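Local Elections, Handout 4: reading a partial count

Vevby council seat, April. Two candidates, 2,172 valid votes in all.

First return, 9 pm: 1,000 votes counted, Golob ahead with 600. These came from the Lesevholm boxes only.

Final: Golob 1,058, Hudec 1,114.

Work out each candidate's share at both stages. Note where the early boxes came from before you comment on the lead.
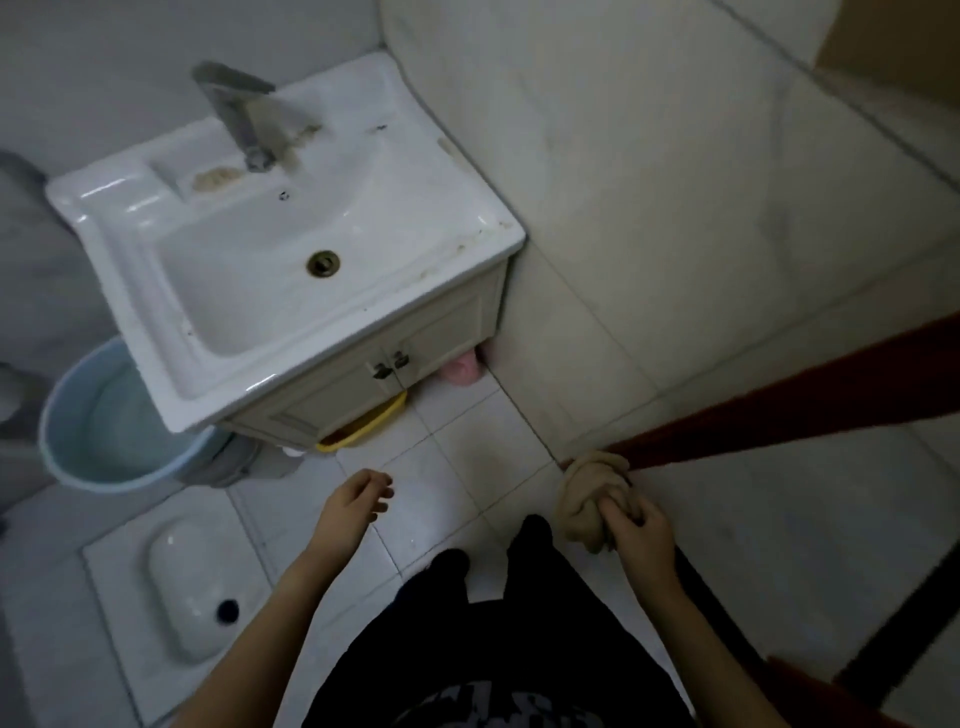
Vlasta Hudec told the local paper that she had expected to trail until the Flunden boxes were opened.

Reading for next time: chapter 3, postal votes.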